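Senga Forsyth has been leading walks through the old harbour quarter of Sistthorpe for six years, and she still gets to the meeting point early because she can't wait to start. "I love the first ten minutes," she says. "People are shy, then somebody spots the tide clock and they're off!"

Her spring tour for Hitumeck runs 4 hours, with a ferry hop to Clostness in the middle. It covers the rope sheds, the customs stairs and a lane of painted doors that she calls her favourite in the whole town.
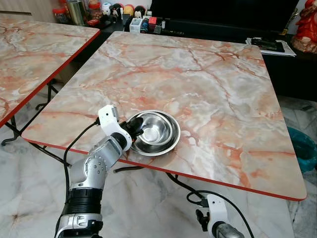
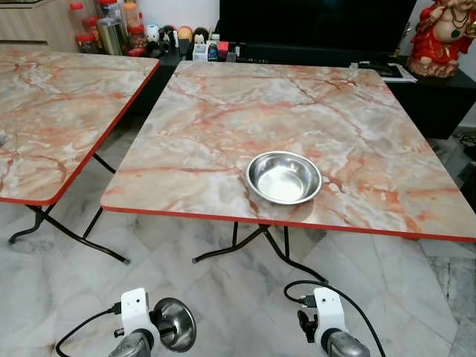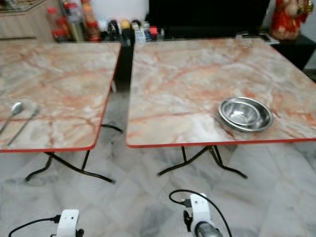

The ferry was Horácio Calado's idea. He plans the routes, and he wanted walkers to see the harbour from the water before lunch. Lunch itself is kept simple – soup and bread, the sort of meal that needs a steel bowl, a spoon and a table with a bright red edge – and then it's back on the boat. "You talk differently once you've eaten together," he says.

Last year 3,000 people came along, and April was the busiest month. Forsyth takes two groups a day then, the first at 9 a.m., and her neighbour De Bruijn lends her his warmest coat for the crossing. "Bring a hat," she says. "The wind off Clostness is wonderful, but it's wind."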